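Slide 1 – Good evening, and thanks for coming out on a Friday!

I'm Dušan Trnka, and for the next 40 minutes we're going to walk in through one old gate and out the other side. The east gate of Skorkutitz is my favorite piece of Roman stonework anywhere, and I hope by the end it'll be one of yours.

Start with the date. Stone blocks, no mortar, iron clamps, so most of us say late second century. Guðlaug Skov would put it a generation later, and her argument from the mason's marks is really good (handout, page 2). Let people look at the marks for a minute.

Slide 2 – Getting the stone here

Quarry at Bednárik, up the river. The tower alone has 287 blocks still in their first position. I love this part – you can still see where the crews stopped for the winter, a whole course left rough!
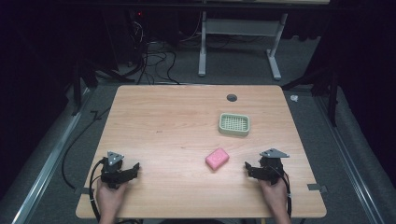
Pink soap and green soap dish on the tabletop.

Slide 3 – Why it survived

Most of the wall went into barns and cellars. The gate stayed up thanks to a hermit who moved into the upper floor, and then a chapel that grew around his cell. Tell the bell story if there's time. Skip if we started late.
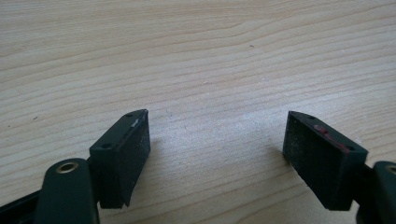

The chapel came down again in a single summer, and the town got its gate back with 200 years of plaster on it. Show the Ukine drawing next to the Jedel one. Ask which arch looks wrong. (It's the left one, he drew it from memory.)

Slide 4 – Questions, then the model gets passed along the rows. Lights up, please.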